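3.2 Storage of small goods in the home

In most of the homes we visited, small goods were kept in boxes and not on open shelves. The people told us that a box is easier to move when the floor is cleaned. Color was also important to them. In the notes of Uniyal, five households gave each color its own use, and they did not change it between our two visits in June.

A dark color has one weak point, which is the light from the window. Figure 4 shows a large navy-blue box whose front face looks pale where bright light falls on it.

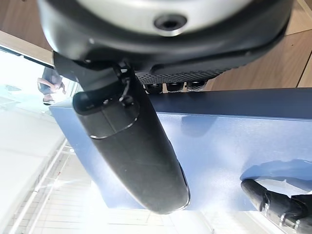
Figure 4. Navy-blue box in bright light.

For this reason we asked about the place of each box as well as its color.

Contact: Bhupendra Uniyal | Back to top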